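So our little parish council voted on the homily rule, and I have feelings! Nine minutes, tops, starting in September. I get it, the 1010 crowd at Bettencourt has kids to feed, but
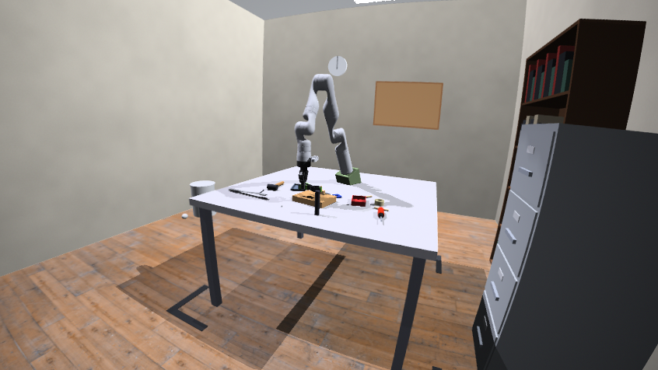
I keep going back to the one Father gave on the laborers in the vineyard – 40 minutes if you count the singing – and I still think about it while doing dishes. Would that fit now? I doubt it.

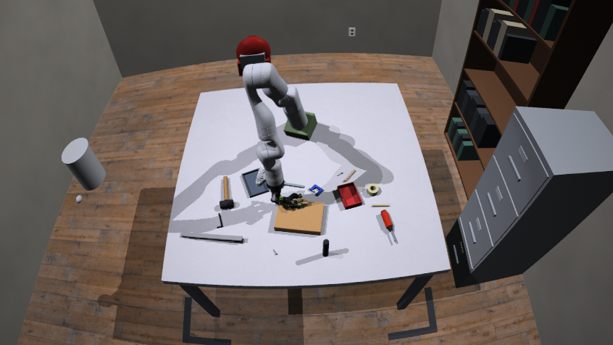 Comments

Ulises Arango
Our church seats 300 and I can hear every stomach growl by minute ten. Keep the rule!

Marybeth
Loved the vineyard one too. Is it written down anywhere?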